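午饭问题

搬到布鲁特盖特（Brutgate，本地人念起来第二个音节基本是吞掉的）以后，我人生中最稳定的烦恼变成了午饭。

早饭不构成问题，早饭可以是面包，可以是昨晚的剩饭，可以是一杯咖啡加上一种“我今天要振作”的气氛。晚饭也不构成问题，人到了晚上自尊心会下降，什么都吃得下去。午饭尴尬就尴尬在它卡在中间，你还得装作是个体面人，下午还有活要干，吃多了困，吃少了四点钟开始翻抽屉找去年圣诞节的饼干。

我在家工作，做翻译，主要翻说明书、合同和一些没有人会从头看到尾的年度报告。以前在办公室上班的时候，午饭由集体意志决定，大家往电梯口一站，谁先开口谁就赢了，输的人跟着走，吃完还能抱怨一路，抱怨本身也算一道菜。在家就没有这个福利。我提议，我否决，我再提议，最后站在冰箱前面，冰箱开始滴滴叫，嫌我把冷气都放跑了。

头几个月我认真做过饭。我所说的认真，是指买了一套叠起来严丝合缝的玻璃饭盒，并且在本子上写了菜单。那段时间我每天从切葱开始到把灶台擦完，要花90分钟，吃的部分大概只占其中一首歌的长度。算下来我是一个兼职翻译的专职厨子，而且厨子的水平还不如翻译。有一回我一边炖萝卜一边在脑子里改一句关于除湿机排水管的句子，句子改顺了，萝卜糊了，糊味在窗帘里住了一个星期。客户对那句话没有任何评价。

后来我下载了一个叫 Jornine 的应用，专门给人安排一周三餐的那种。它先问了我一大串问题，过敏不过敏，吃不吃香菜，厨房里有没有烤箱，每周愿意为食物付出多少“热情”（从一颗辣椒到五颗辣椒）。我选了两颗。它于是给了我一份菜单，第一天中午是藜麦碗，第二天中午是另一种藜麦碗，第三天它建议我“把前两天剩下的藜麦做成小饼”。我很佩服写这个程序的人，他显然手里有一大批藜麦要出。

Jornine 还会在十一点半发通知，问我“今天中午准备好善待自己了吗”。我被问得很心虚。有几天我是一边嚼苏打饼干一边点了“准备好了”。它就放烟花给我看，满屏的彩纸，落下来的时候挡住了我正在查的词典。再后来它开始要钱，我就把它删了，删的时候它问我是不是不想善待自己了。我说是的。

冷冻食品我也试过。街角那家 Jodano 超市有整整一面墙的冷冻午餐，包装照片拍得像静物油画，葡萄上有水珠的那种。我对冷冻食品没有偏见，我对任何能在微波炉里自己变熟的东西都怀有敬意。问题是它们的味道会趋同。第一周你能分辨出奶油蘑菇和咖喱鸡，第二周你要看盒子，第三周你看了盒子也将信将疑。而且 Jodano 的冷冻柜门上有一块很诚恳的玻璃，每次都能看见自己穿着拖鞋在里面挑饭，拖鞋还是搬家时酒店送的那双。

还有一种方案叫“出去随便吃点”。这话是住在大城市的人发明的。布鲁特盖特中午开门的馆子，一类是给来谈生意的人吃的，餐巾叠成帆船，一个人进去服务员会往你背后看，等你的同伴；另一类是卖三明治的，三明治很好，就是一律冷，冬天咬下去像在跟一块门垫讲道理。有一家号称亚洲菜，我出于民族感情去过一次，炒面里有玉米笋、菠萝和一种粉红色的东西。我把粉红色的东西拨到盘子边上，它在那里看着我吃完。

所以当我在三月的某个中午发现那家食堂的时候，心情是很复杂的，类似于找了半天眼镜，最后发现眼镜在头上。

它叫 Begović，没有写“餐厅”，也没有写“食堂”，招牌上就是一个姓。离我家600米，走路过去要经过一个加油站和一片长期在施工、但从来看不出哪里变了的空地。我之前路过它不知道多少回，一直以为是卖瓷砖的，怪只怪它的橱窗太干净，里面又放着一盆那种只有瓷砖店才会放的绿植。那天是因为下雨，我等154路公交车，车不来，雨往脖子里灌，我推门进去打算假装看看瓷砖。里面一股炖豆子的味道。

Begović 的规矩是这样的：进门左手拿托盘，沿着一条不锈钢滑轨往前推，推到哪里，里面的人就往你盘子里盛什么，推到头结账。主菜每天两样，汤每天一样，黑板上写的和实际有的偶尔对不上，以锅里为准。没有菜单册子，没有二维码，也没有人过来问你“目前为止一切都还好吗”。最后这一点我特别要表扬。我嘴里有东西的时候从来都不是一切都好，我只是不方便回答。

食堂这种东西，我小时候是恨过的。我中学的食堂在地下一层，地砖永远有点滑，打饭窗口的阿姨手腕有一种独门抖法，一勺排骨从锅里出来时还像排骨，到你饭盒上方就成了土豆。大家管那叫“抖勺”，全国各地的学生大概都管那叫抖勺，这是我所知道的最统一的民间术语之一。那时候我们最大的理想是出校门吃一碗有选择权的面。要宽的要细的，要不要辣，加不加蛋，全都由我说了算，想想就觉得大人真好。

现在我是大人了，每天从早到晚都在选。选词，选字体，选哪一封邮件今天可以再假装没看见一次；买个灯泡，货架上有暖白、中性白、自然白、柔和自然白，我在那里站到保安开始留意我。有选择权的面当然还是好的，可是到了中午十二点，如果有一个系着围裙的人替我决定今天吃豆子，我会非常感激，感激得有点不像话。

我研究过自己为什么在 Begović 吃得那么安心，原因说出来不太光彩：在食堂，一个人吃饭是不用解释的。馆子的桌子默认是两个人的，你一个人坐下，对面那副刀叉就要被收走，收的动作再轻也有点像宣布什么。食堂里没有对面，或者说对面可以是任何人。我对面坐过穿荧光背心的，坐过看报纸看得只剩两只手露在外面的，坐过一位把面包一点一点撕碎泡进汤里、泡完了只喝汤的。大家点一下头，各吃各的。吃完端起托盘走人，留下一块擦过的桌面，干干净净，没有交情。

托盘是这套制度的核心，这个看法我在饭桌上跟朋友讲过，没有得到应有的重视，所以在这里再讲一遍，反正博客是我付的钱。

你想，托盘是有边的。它规定了一顿饭的疆域。在家吃饭我的疆域是整张桌子，于是盘子旁边有电脑，电脑旁边有合同，合同上有一滴酱油，那份合同后来还要扫描。放到托盘上，一碗汤，一盘主菜，一块面包，一个杯子，正好满了，再想往上放手机就得压着面包。我因此在 Begović 不看手机。这跟自律没有关系，纯粹是地方不够。

托盘还让你不得不好好走路。一个人平时走路可以想心事，可以低头，可以突然转身往回走，端着一碗汤就全都不行了。你会变得端庄。我见过一个从头到脚都写着“我很忙”的人，进门的时候还在对着耳机吵架，端起托盘的那一刻忽然就安静了，步子放小，眼睛盯着汤面，像在参加某种很古老的仪式。走到桌边坐下，他又接着吵，但气势已经断了，听得出来是在收尾。

于是我给家里也买了托盘。这件事我承认有点走火入魔。我的想法是，既然食堂的好处一多半在托盘上，那么把托盘请回家，在食堂不开门的日子里，我也能过上有疆域的生活。为此我在网上看了一个晚上的托盘，看到了竹的、漆的、软木的、带把手的、带腿可以在床上用的，还有一款自称“冥想托盘”，底下的评论近3,000条，我看了前面的几页，多数人拿它放遥控器。

我最后想要的就是最普通的那种，长方形，圆角，有一点边，颜色像放久了的奶油，看上去不指望任何人喜欢它。配一把不锈钢勺子，勺子也别有花纹。我对勺子的要求比对托盘还要多一点，勺头要椭圆，柄要长，太短的勺子会滑进汤里，捞的时候人的尊严会跟着一起下去。

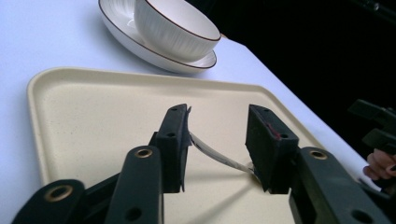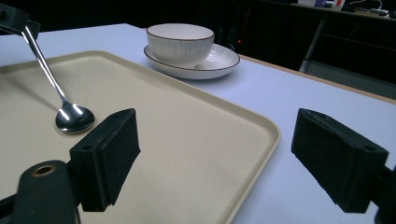 家里的托盘用了两个星期，效果嘛，前三天很显著。我把午饭端端正正摆上去，坐到窗边，吃得像一位有退休金的人。第四天托盘上多了一支笔，因为吃到一半想起一个词。第五天多了笔记本。到第二个星期，托盘上放着没拆的信、一卷胶带和一只落单的袜子，我在托盘旁边吃饭。它的疆域还在，只是领土已经归了别人。

可见问题不全在器物上，也在于没有人在滑轨那头等着收它。Begović 出口处有一个架子，吃完要自己把托盘插进去，插进去的时候“哐”的一声，那一声很要紧，午饭就算正式结束了，下午开始，回去干活。家里没有这一声。家里的午饭是慢慢淡出的，像一首不知道怎么收尾的流行歌，副歌越来越小，等你反应过来，已经三点了，勺子还在碗里。

我试过自己配音，把托盘往洗碗池边重重一放，楼下敲了敲天花板。

所以我又老老实实回去吃 Begović。一周去几次，看活多活少。去得久了，就会生出一些没必要的知识。比如汤如果是黄的，八成有南瓜，剩下两成是什么最好别问；靠暖气的那张桌子有一条腿短，下面垫着折了几折的纸；甜点如果是米布丁，排在我前面的人必定会拿最后一份。再比如盛菜的人里有一位手很重，给的豆子能堆出山来，另一位手很轻，轻得让我想起中学的地下一层。两位什么时候轮班我至今没有摸透。每次推着托盘走过去，抬头看见是重手的那位，那种喜悦是很具体的。看见轻手的那位，我就多拿一块面包。

也有人不喜欢这种地方。我有个朋友从外地来看我，我兴冲冲带她去了，她端着托盘站在店中间转了一圈，说这不就是医院吗。我说医院的豆子没有这么好。她说你拿医院来当标准，这件事本身你想过没有。我没有想过，想了一下，觉得她有道理，又去添了半碗汤。后来她住的那几天我们都吃冷三明治。她觉得很好，说有嚼劲。

还有一件事让我不太放心，店里最近换了黑板。旧的那块字迹斑驳，擦不干净，前年的菜名还影影绰绰地印在底下，读起来像考古。新的这块是浅灰色的，字写得很圆，角上画了一片叶子。我对叶子有成见。根据我在这个世界上吃饭的经验，一家店画了叶子，接下来就是木头砧板，然后是把汤装在玻璃罐里，再然后价格后面的零头没有了，只剩一个孤零零的整数。我不愿意把话说得太早，只是那天的主菜旁边确实出现了几粒石榴籽，它们跟炖豆子互不认识。

我把石榴籽吃了。味道不坏，这更叫人担心。

读到这里大概有人要问，你绕了这么大一圈，就为了说在食堂吃饭挺好。是的。这个博客开张的时候我许诺过要写翻译，写语言，写两种文化之间的幽微之处，目前写得最长的几篇分别关于晾衣架、雨伞和楼道里的灯，现在轮到午饭。翻译当然也可以写。昨天我卡在一句话上，一台榨汁机的说明书，原文大意是“请勿在无人看管的情况下使水果处于运行状态”，水果怎么运行，运行到哪里去，我给客户写了信，客户回信说照译即可。我就照译了。现在那颗水果正在世界的某个角落里运行着，没有人看管。

明天中午的汤据说是番茄，黑板上是这么写的，以锅里为准。要是下雨，我就早一点出门，靠暖气的那张桌子虽然短一条腿，下雨天是有人抢的。家里那只托盘我打算把信清掉，洗一洗，胶带放回抽屉，袜子的事再说，另一只还没有找到。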